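Consejos de taller: juntar dos mesas de trabajo y mantener la superficie en orden

Dos escritorios unidos dan una superficie amplia por poco dinero, pero rara vez coinciden en altura. Un desnivel de pocos milímetros basta para que una caja se enganche al arrastrarla y para que una hoja apoyada sobre la junta quede marcada al escribir.

Nivelado

Vaciar las dos mesas antes de empezar. Colocar un nivel de 200 mm perpendicular a la junta y tomar como referencia la mesa más alta. Casi todas las patas metálicas llevan un pie roscado con un recorrido de 5 mm; se regula primero el par de patas próximo a la junta y después el exterior. En la serie Dullska el pie gira en sentido contrario al habitual, así que conviene probar media vuelta y medir. Si la pata no es regulable, se suplementa con fieltro denso o con una cuña de goma. El cartón plegado cede en unas semanas.

Unión

Para un montaje fijo, dos pletinas atornilladas por la cara inferior, a un palmo de cada extremo. El tornillo no debe superar dos tercios del grosor del tablero. Para un montaje provisional sirven los sargentos pequeños, con un taco de madera entre la mordaza y el canto. Las abrazaderas Drekommont ya traen protector de goma.

Cables

Todo cable que baje de la mesa debe fijarse en dos puntos: uno bajo el tablero y otro en la pata. La curva intermedia ha de quedar holgada, sin tocar el suelo ni sobresalir por el frente - es el lado por el que se pasa con las rodillas y con la silla. Las bridas de velcro se abren y se vuelven a cerrar sin cortar nada.

Cajas de cartón

Las cajas que se quedan sobre la mesa se cierran y se orientan con la etiqueta hacia el frente. La etiqueta amarilla con texto oscuro se lee mejor que la blanca a cierta distancia. Se pega en la cara frontal, nunca en la tapa, que queda oculta al apilar.

Limpieza del tablero

En madera clara, paño de microfibra apenas humedecido y secado inmediato en el sentido de la veta. La cinta adhesiva vieja se retira con aire templado y espátula de plástico. El alcohol puede levantar el barniz; Itziar Palacios recomienda probarlo antes en la cara inferior. La junta se aspira con boquilla estrecha, y los pies roscados se revisan otra vez en septiembre, cuando cambia la humedad del local.
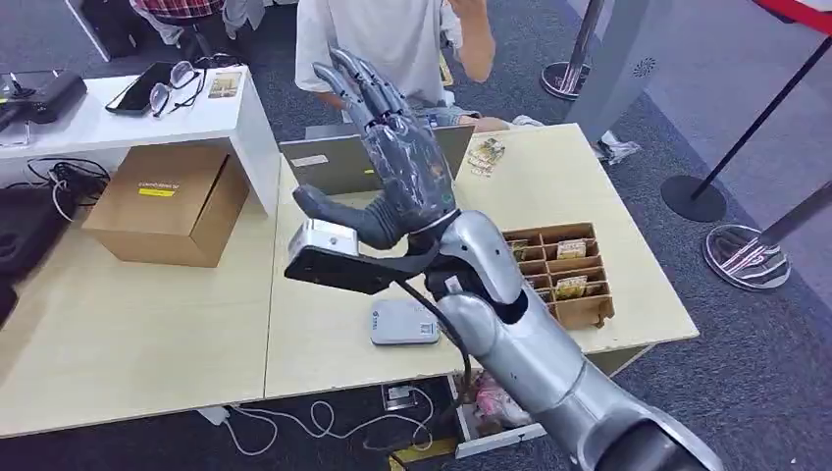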